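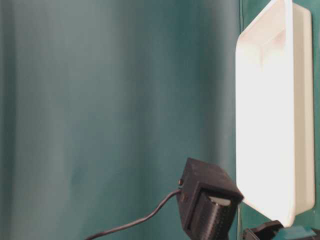
Irstead Store - Equipment and Fittings Meeting
Minutes, September 12, 2024

1. Minutes of the last meeting
Accepted with one correction. The shelf depth under item 4 should read 63 cm.

2. White trays
2.1 The count at Irstead stands at 743 trays. Of these, 123 are set aside for cleaning and 82 are on loan to the Humphreys site. The loan runs to the end of September.
2.2 Marks on the inner face were discussed. Faint pinkish-beige smudges near the rim show up under strong light and are easy to miss on a shelf. Agreed that trays will be checked upright, on edge, with the broad face toward the light.
2.3 Smudged trays go to the wash rack. Cracked rims go to scrap. A tray with both faults goes to scrap and is not washed first.
2.4 The proposal to store trays on edge was put again. Flat stacks take less floor, but the lower trays are hard to pull out. Agreed to try edge storage in bay 2 only, using the Hustirden dividers already on site.
2.5 The shallow rim does not hold an adhesive label well. Labels to go on the underside until Fevo replies about the printed version.

3. Teal curtain
3.1 The teal fabric stays up. It gives good contrast with white plastic, and a plain gray cloth was judged no better.
3.2 The folds were raised. One view was that the cloth should be pulled flat. Decision put off - the track would need extra hooks, and no price has been obtained.
3.3 Left side looks paler than the right. To be checked against the lighting before any talk of fading.

4. Budget
Extra dividers for bay 2 are expected to cost around $300. Approved up to that amount. Curtain hooks to be priced separately.

5. Actions
Move cleaned trays to bay 2.
Obtain hook price.
Write to Fevo again about labels.
Confirm return date with Humphreys.

6. Any other business
Bay 4 light switch still loose. Carried over.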